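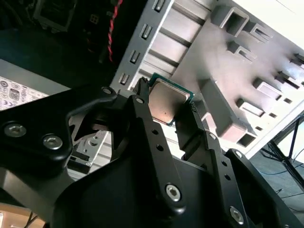

Inside the old office computers: a small gallery
by Deok-su Min

In our workshop in Flevcombe we are taking care of old desktop computers which come from offices. Most of them are sold again or given to schools, and the rest is used for parts. People who bring us a computer often say to me that they never saw the inside of it, even after using it for many years. So I made this page for them. It is not a repair manual. If you need a manual, Tudur Yorath keeps printed ones at the front desk, and he can copy the pages for you.

The computers in this group came from Foulkes, where they were used for the accounting work. The full delivery was 176 machines. I have been working on them since September together with Hauwa Wike, who is much faster than me with the small screws.

Memory

The memory is the part I like to show first, as it is easy to understand. It is a long and thin green board with a gold-colored edge, and this edge goes down into one of the black slots. Here the module is lying above the slots and is not seated in them. The small white latches at the slot ends hold the module when it is in its place. The bright blue connector on the right is SATA, for the drives.

When you put memory back, press on both ends with the same force. Many beginners press only one side and then they think that the module is broken.

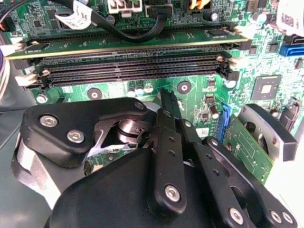 Processor and socket

The processor sits under a square metal lid, and the socket for it is the part which makes me the most nervous. On the Dell board below there is no processor in the socket, the metal bracket is raised, and you can see the fine grid of the contacts. Please never touch this grid with your finger. One bent contact is enough, and then I need a magnifying glass and a very quiet afternoon.

The thin lever beside the socket is for closing the bracket. It needs more force than you expect, and Hauwa still laughs at my face when I push it down.

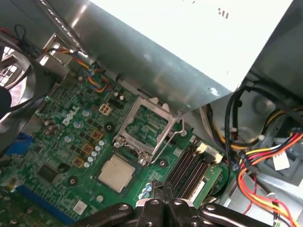
Before closing it I always check the direction of the processor two times. There are small marks for this, and they are easy to miss when you are tired. After that comes a little thermal paste, and then the cooler. We keep our paste in the drawer marked Broltico, together with the cleaning cloths. Please put the cap back on the tube.

If you have an old desktop at home and you would like to look inside of it together with us, write to Deok-su or Hauwa at the workshop. Bring only the computer and its power cable, we have 8 screens here for testing.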